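2025年3月29日,Cloltitz 分享会,讲稿备注

题目:《小零件的颜色,和它底下那张桌子》

(上台先喝水。上次没喝,讲到第三页嗓子劈了,后排以为我动了感情。)

## 开场

大家好,我是 Mayuree Phromma,在 Penomley 管备件间。备件间就是公司里大家都说重要、搬家时最后一个分到房间的地方。

今天讲两样东西:带颜色的小件,还有摆小件的台面。没有模型,没有路线图,也没有那种箭头往右上走的曲线。想看曲线的,隔壁 Ramiro Manzano 那场有,现在过去还来得及。

(停一下。真有人起身就挥挥手。)

去年9月盘点,账上写着2,000只小件,实际数出来1,942只。差的那些去了哪里,我有几种猜测:椅子腿底下、工作服口袋、吸尘器。吸尘器那种猜测后来得到了证实,证实的过程不太体面,跳过。

## 第一部分:颜色是给谁看的

插片保险丝这类东西,壳子有颜色,颜色对应规格。常干这行的人伸手就拿,眼睛几乎不用参与。问题出在“几乎”上。

讲 Eustaquio Barrera 那件事:他把两种很接近的绿色倒进了同一个盒子,理由是“都是绿的”。日光下确实能分开,可我们备件间没有日光。那盒绿的最后由 Orathai 一只一只翻过来看壳上的数字,看了一下午,中间一句话没说。我给她买了杯咖啡,她也没说话。

(这里通常有人笑。没人笑就直接往下走,别解释。)

几条做法,念慢一点:

- 颜色当第一道筛子,壳上的字当第二道。两道都过了才进盒。
- 相邻两格放差得远的颜色。红挨着蓝,没人会抱怨。浅蓝挨着蓝绿,就等着开会吧。
- 白的和透明的分开放,哪怕只能塞进一个旧糖盒。
- 散的归散的,成排的归成排的。成排的东西倒进散件盒里,再捞出来就是两种心情。

再说托座。我喜欢竖着一列的小托座,一眼从上扫到下,缺了哪一格马上知道。横着摆也行,只是横着摆的人总爱在旁边再放一支笔,笔一滚,大家一起滚。

翻页。

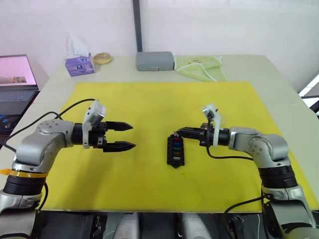
图一 黄板上的黑色小托座,彩色小件从上到下:红、蓝、绿、橙、白

给大家几秒钟看颜色的次序。我自己会念出来:红、蓝、绿、橙、白。念出声有点傻,可念过一遍的次序能记住一整天,没念的出门就忘。Signe Hellström 教我的,她念的时候还带调子,我学不来。

顺便提一句底板。黄色,够亮,黑色的托座放上去轮廓清清楚楚。我们以前用的是深灰垫子,采购的时候说“耐脏”。耐脏的意思是脏了你看不见,黑色零件掉上去你同样看不见。那块灰垫子现在铺在门口,干得比以前好。

亮色板的代价是一点污痕都藏不住,图上就有些淡淡的擦痕和几处黑印子。我的态度是擦,擦不掉的就认识一下。我台上那块左边有一个印子,形状像只鸭子,现在归我们组所有,新来的人都要知道它在哪儿,免得每个人都去捡一次。

(如果有人问用什么擦:湿布,先湿后干。别用不知道名字的溶剂。Ramiro 用过,他那块板现在是哑光的。)

## 第二部分:台面,以及台面上的其他国民

理想中的工作台只放正在做的事。我在 Flinenano 的墙上见过这句话,印得很大,下面的台子上有一盆薄荷。

我以前也认真执行过一阵“清台令”,规矩只有4条,贴在门背后:

1. 吃的不上台。
2. 喝的不上台。
3. 工具用完回盒。
4. 不许在本告示上画画。

第四条最先失守。第一条撑了比较久,撑到有人过生日。

后来我改了思路,承认台子有中间和边上。中间归活儿,归垫子,归那几个颜色;边上归人生。人生包括纸巾,包括午饭,包括不知道该放哪里所以先放这里的东西。只要边上的不往中间爬,我就当没看见。

翻页。

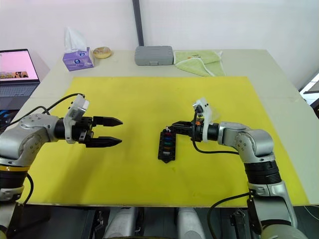
图二 中间是黄垫子和竖着的保险丝座,后沿有紫白色纸巾盒、圆面包、灰色塑料盒和浅绿色毛巾

(等大家找到面包。会有人小声说“面包”。)

对,圆的,烤成金棕色,看着像贝果。按旧规矩第一条,它违法。按新规矩,它在后沿,垫子的地盘它没占,我放它过关。至于保险丝座旁边该不该有面包屑,我的意见是要吃就站起来吃,往后退一步,别对着格子张嘴。

纸巾盒我是举双手赞成的。抽一张垫手心,倒小件的时候不会满桌跳。毛巾平搭在桌沿也好,掉下来的东西落在布上,比落在硬台面上少弹一次。少弹一次,在我们这行相当于少趴一次地板。

带搭扣的盒子要多说两句。盒子合着放,比敞着放占的心思少。我们的 Kombo 收纳盒敞开时盖子要占一倍的地方,敞着敞着,盖子里就开始长东西:一颗螺丝,一截扎带,一张谁也不认领的收据。所以合上。合上以后请在外面写字,写内容,别写“杂”。我们备件间写着“杂”的盒子一度比别的都多,等于给整个房间改了名。

笔记本电脑放最边上,屏幕朝人。查清单用它,别的时候让它待着。电脑一旦挪到中间,活儿就会搬到边上去,我见过很多次,主角每次都是我自己。

## 第三部分:收工的顺序

这一段时间不够可以砍。

先收带颜色的,再收黑的,最后擦板。反过来做的话,布会把小件一起请走,参见前面吸尘器那段。

收的时候对着次序念一遍,有空格就当场写下来,贴在盒盖上。别指望明天早上的自己,她比你还没耐心,而且没吃早饭。

毛巾抖之前先看一眼。往地上抖也行,那就再扫一次地。

清单打印还是存电脑,我没有立场。Orathai 用纸,Eustaquio 用表格,两个人的数对不上的时候,目前为止是纸赢得多。

预算方面,一次买齐1,000张标签很便宜,贴完很贵,都是人工。先买一小卷,贴你每周真会打开的那几个盒子。剩下的盒子过一个季度再看,很可能你已经想不起来它们了,可以直接请大家投票处理。

## 提问

可能被问到的:

- 色弱的同事怎么办?认真答。字要大,位置要固定,颜色只当辅助。我们组的格子旁边都贴了数字,是 Signe 提的,早该贴。
- 托座哪里买?会后来找我,我把型号抄给你。
- 薄荷后来呢?长得很好。

最后提醒自己:翻页笔是借 Ramiro 的,讲完还到隔壁,电池拆下来单独给他,他会数。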